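Hall floor and autumn bookings

The carpet in the main room at Plodlow is now nine years old, and we have had a few questions about whether it will be replaced. It will not be replaced this year. The quote from Cisholm came in higher than we had set aside, and the roof over the kitchen has to come first. What we have agreed to is a deep clean in October, when the room will be shut for 3 days. Groups that normally meet then have been offered the small room upstairs, and Judite Henriques has written to all of them. If you run a group and have not had her letter, please ring the office.

Most of the trouble with the floor comes from tape. The badminton club, the dance class and the drama group all need marks to work to, and over the years they have used whatever was in the cupboard. Parcel tape leaves glue behind, and the glue picks up dirt. Masking tape is better for a day or two but tears into small bits if it is left down for a month. Please use only the low-tack cloth tape kept in the blue box by the fuse board, and lift it at the end of your session if you can. Marks that need to stay down for a run of rehearsals are fine, as long as the office knows who put them there.
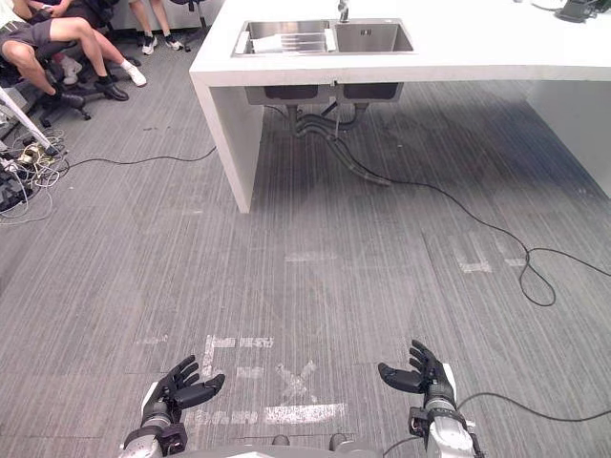 Old glue can be shifted with a little white spirit on a cloth, but please leave that to Gerd Seidel. Last winter someone used nail varnish remover near the stage and took the colour out of a patch the size of a dinner plate. Gerd has a spare roll of the same carpet in the loft and may be able to cut a piece in, though the new bit will look darker than the rest for a good while.

Autumn bookings are mostly settled. Melaniia Semeniuk's beginners' sewing class starts again after the break and still has places. The drama group is doing a double bill this time and has asked for extra evenings, which means the quiz has moved upstairs for two weeks. Demyd Holovko will put the new times on the board in the porch. The Seltthorpe choir is coming over for a joint concert, and tickets will be on sale at the office and at the post office. We can seat 146 with the side doors kept clear, so please do not bring in extra chairs from the store.

Hire charges stay as they are until the spring. The deep clean will cost £635, and £61 of that has already come from the book stall. Anything you have for the next stall can be left in the crate under the stairs, but no encyclopaedias, please.

Tymofii Kuzmenko, for the hall office
2025-08-31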